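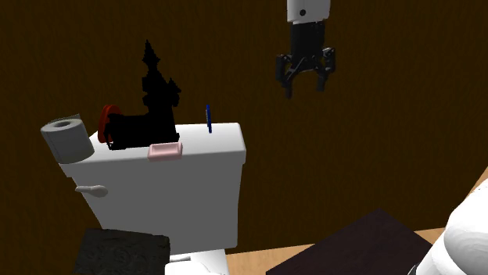 白马桶配深棕色木墙，好看归好看，漏不漏还得另查。

马桶半夜自己上水：水箱漏水的排查与更换止水皮

如果你家马桶会在凌晨突然“嘶”地响一阵，然后若无其事地安静下去，先别找风水师傅。水箱里的水在慢慢往下漏，漏到一定程度，浮球下沉，进水阀尽职尽责地给你补满。它可以这样工作很多年，水费由你出。

我家这只漏了多久已不可考。去年12月出门两个星期，走之前拍了水表，红色那几位读数是1538，回来一看是2325，单位是升。七百多升水，没有人喝，没有人洗，安安静静进了下水道。

下面的步骤适用于最常见的分体式或连体式马桶，水箱盖能掀开，里面一根进水阀、一套排水阀。墙排隐藏水箱也是同样的道理，只是你得先把手从按键面板那个洞里伸进去，祝你手小。

先确认是哪里漏

准备一点食用色素，没有就用浓茶或酱油。掀开水箱盖，平放在地上，找块旧毛巾垫着。千万别搁在洗手台边沿，陶瓷盖子摔碎之后，你会发现单卖的盖子比想象中贵，而且尺寸永远差两毫米。

往水箱里倒几滴色素，不要冲水，等半小时。

马桶里的水变色了，说明排水阀漏，问题多半出在止水皮上，也就是底部那片圆形橡胶。

马桶里没变色，但水箱水位高过溢流管的管口，水正沿着管子往下流，那是进水阀关不住或者水位调得太高，跳到后面“调水位”那一节。

两样都没有，水箱外壁却往下滴水，先擦干再看。冬天冷水进屋，水箱外面挂一层水珠很正常，不算漏。若是螺栓或进水管接口处湿，用扳手轻轻带一点就好。陶瓷不喜欢大力士。

买配件之前

关掉马桶旁边的角阀，顺时针拧到底。角阀要是多年没动过，很可能拧不动，或者拧动了但关不严，这种情况去关入户总阀，并提前通知正在洗澡的家人。顺序不要反过来。

冲一次水把水箱放空，底下剩的那点用海绵吸掉。

然后把旧的止水皮拆下来，带着它去店里。我知道这听起来很傻，捏着一块发黑的橡胶去五金店也确实不体面，可是我第一次是凭记忆去买的，回来装不上；第二次凭照片，还是装不上。第三次店主看见我进门就开始笑。

量尺寸的话，量排水口的内径，不要量橡胶的外径。旧橡胶泡久了会胀，量出来的数字只能说明它的晚年生活。

牌子方面，我前后用过Sedham和Cendgate两种。Cendgate的橡胶软一些，贴得严，卡扣却紧得像跟人有仇；Sedham的好装，包装里还附一张四种语言的说明书，没有一种讲清楚链条该挂第几个孔。答案见下文。

换止水皮

一、把旧止水皮两侧的耳朵从溢流管根部的小轴上褪下来，再解开链条上的挂钩。翻盖式的就这么简单。如果你家是双按键的一体式排水阀，握住阀体逆时针转一点，整个提出来，密封圈在最底下。

二、用手指沿排水口转一圈。摸到水垢就用旧牙刷蘸白醋刷，刷到光滑为止。很多人换了新橡胶还在漏，就是跳过了这一步。不要用刀刮，也不要用钢丝球，刮出一道沟来，以后就真没救了。

三、装上新的止水皮，两只耳朵都要扣到位。扣一只也能用，能用到你把盖子盖好、工具收完、手也洗干净的那一刻。

四、挂链条。止水皮盖严时，链条应该有一点点松，晃得动就行，大概是一两节的余量。太紧，橡胶被吊着合不上；太长，多出来的那截会被压在橡胶底下，效果相同。多余的链条剪掉之前，先冲几次水试试。剪掉之后再试也可以，只是那样你得再去见一次店主。

五、慢慢打开角阀，等水箱上满，再做一次色素测试。

调水位

正常水位在溢流管口以下两厘米上下。多数水箱内壁有一条水位线，积了水垢看不清的话，擦一擦它就出来了。

老式长臂浮球，调臂上的螺丝；臂是铜的，老房子里的前任房客通常已经把它掰弯过，可以再掰弯一点。现在常见的立式进水阀，侧面有一根塑料调节杆，拧它浮筒就会升降，每次转半圈，冲水看结果，再转半圈。这件事急不来，适合一边做一边生闷气。

水位已经调低，水还是不停，那就是进水阀内部的小垫片老化或者卡了沙子。关水，旋开阀帽，把垫片取出来冲洗，翻个面装回去，往往还能撑一阵。撑不住就整根换。

进水慢得像滴眼药水，则去看进水口的滤网。我们这栋楼修过一次水管，之后家家户户的滤网里都有砂子，唯独物业觉得没有。

几样不要做的

不要往水箱里放砖头省水。砖会掉渣，渣会进阀门，然后你会再次读到这篇文章。真想省水，灌一个装满水的塑料瓶放在角落，离浮球远点。

不要往水箱里扔蓝色清洁块。它确实让水变得很蓝，顺便也让橡胶老得很快。朋友Joscha Buschmann坚持要放，他的止水皮一年一换，他认为这是配件质量问题，我们已经不谈这个话题了。

不要在止水皮上抹凡士林。石油基的油脂会让橡胶发软变形。非要润滑，用硅脂，薄薄一层。

不要在晚上十点以后动角阀。五金店关门了，而角阀知道。

常见的后续问题

换完以后按一下冲不干净，要按住不放才行：链条太松，止水皮抬得不够高就落回去了，收紧一节。

换完以后按键按下去不回弹：把盖子稍微挪正，按键杆可能顶歪了。双按键的杆子长度可以旋转调节，别直接锯。

冲水时咕噜作响、水位涨得很高才慢慢退：那是下水的问题，跟水箱没有关系，请放下手里的新零件，去找皮搋子。

色素测试通过，夜里还是有响声：听一听是不是楼上的。我为此又换过一个完好的进水阀，装得很漂亮，楼上至今还在响。

旧零件留一个装进密封袋，写上型号和尺寸，贴在水箱盖内侧或者塞进工具箱。下次再去五金店，至少可以捏着一块干的橡胶进门。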